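From: Kulsoom Jafri
To: gadance-friends list
Date: November 24, 2025
Subject: Re: Re: Matching gift, and does the reserve look too big to donors?

Hi all,

Sorry for the slow answer, I had a houseful of relatives and only got to the list last night. Iveta asked a good question and I don't want it to sink, so I'm pasting her message in and answering under the pieces.

Iveta Pešek wrote:
> I was reading our page on one of the charity rating sites and I came away
> a bit worried. It says 80 percent of what we spend goes to programs,
> which sounds fine to me, but then the reserve gets its own line and it
> looks enormous next to the little groups in our area. Two people at the
> Jundanholm supper asked me why we were fundraising at all if we had that
> much put away. I didn't have a good answer. Also, is the Beva match
> really happening this year or is that still a maybe?
>
> Iveta

The match first, because it's easy. Yes, it's happening! Beva confirmed in writing. They will match every gift dollar for dollar, up to $2,357, which I agree is a very odd number. It's whatever was left in their community fund after the summer grants, and Jayanthi told them we'd take it down to the last penny. Gifts have to come through the online form or by check with "Beva" on the memo line. Cash in the jar at Afridi doesn't count toward it (I asked, twice), though of course we're still happy to have it.

> It says 80 percent of what we spend goes to programs

Right, and the other 20 percent covers the bookkeeper, the insurance, the postage and the printing. I used to be a bit embarrassed by that slice. Then I did the mailing by myself one year with a borrowed printer and a box of the wrong envelopes, and I've been a big fan of paying for things properly ever since. If people ask you about it, just tell them what it buys. Most folks nod and move on.

> Two people at the Jundanholm supper asked me why we were fundraising
> at all if we had that much put away

OK, this is the one that needs some care. Most of what shows up on that line isn't money we can spend on whatever we like. A big part of it is the bequest, which came with a letter saying it's for scholarships only, and the rating site lumps it in with everything else. Lumturie has been after them to split it out since April. She's sent the letter, the audited statement and I think a second copy of the audited statement, and the page still looks the same. I don't blame the site, they must have thousands of these, but it does make us look like we're sitting on a dragon's pile of gold.

What I've been saying to people is this: the part we can freely use would keep the lights on and the classes going for a few months if a grant came in late. One did come in late last year and we were very glad of the cushion. I had two separate donors tell me they felt better about giving once they heard that, so don't be shy about bringing it up. 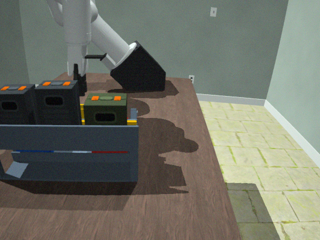

Wajid has offered to write a short plain-English page about the reserve for our own website, so we'd have a link to send when somebody asks. I think that's a great idea and I'd like it to go up before the year-end letter does. Wajid, if you can get me a draft I'll read it the same day, promise. Please leave out the words "net assets without donor restrictions" if there is any legal way to do it!

A couple of leftovers while I'm here. The thank-you cards are in my hall closet, and I need someone with decent handwriting, so please don't wait to be asked. And if you gave last year and never got your receipt, write to Jayanthi directly instead of to the list, that way your address and amount don't go out to everybody like mine did.

Iveta, feel free to forward any of this to your supper people. If they'd like to see the real statement, Lumturie has it as a PDF and she'll send it to anyone who wants it.

Kulsoom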